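How to Tell If a Robot Could Do Your Chores Yet

I get asked this a lot, mostly by people who hate clearing up after company. Can a machine do it for me? My answer is always "pick one chore and test it on paper first," so let me show you how I do that. You need a pencil, one chore and maybe an hour.

Start by doing the chore yourself, slowly, and write down every single thing your hands do. Don't write "clear the tea things." Write "pick up cup by handle, turn it, set it on saucer." My first list for a tea table ran to two pages (I was shocked!) and I still forgot the tray.

Next, go down the list and mark each step easy, fussy or awful. Easy means a solid object that always sits in the same spot. Fussy means small handles, thin edges, anything lying flat on the table. Awful is food. Frosting, crumbs, soft sponge — a grip that's fine for a cup can wreck a slice of cake. 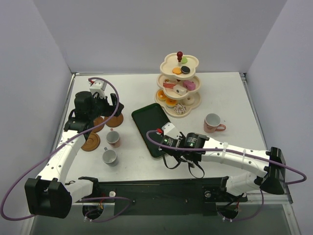 Two arms at the tea table, with cakes on three tiers and the espresso cups standing beside the saucers.

Tea is a great test because you get all three kinds at once. A wooden saucer is round and flat, so a gripper has to get at the edge. An espresso cup has a tiny handle that might be pointing anywhere. And then there's the cake, oh boy.

Now the fun part. Move everything a few inches, turn the cups around, and ask whether your written steps still work. If they don't, a machine following them won't manage either, and it'll need to look and adjust as it goes. I do this shuffle 3 times per chore and cross out whatever breaks.

Last, look at what's left. If most of the list survived, that chore is worth watching. Wiping a bare table came out pretty well for me, and so did moving a tray from one spot to another. Serving cake did terribly. I'd still love a robot that stacks saucers, but I wouldn't hand one my grandmother's china — not this year.

Try it with the dishwasher next. Loading and unloading get separate lists, trust me, and do the forks last.

Contact | © 2018 Sindwood | Back to top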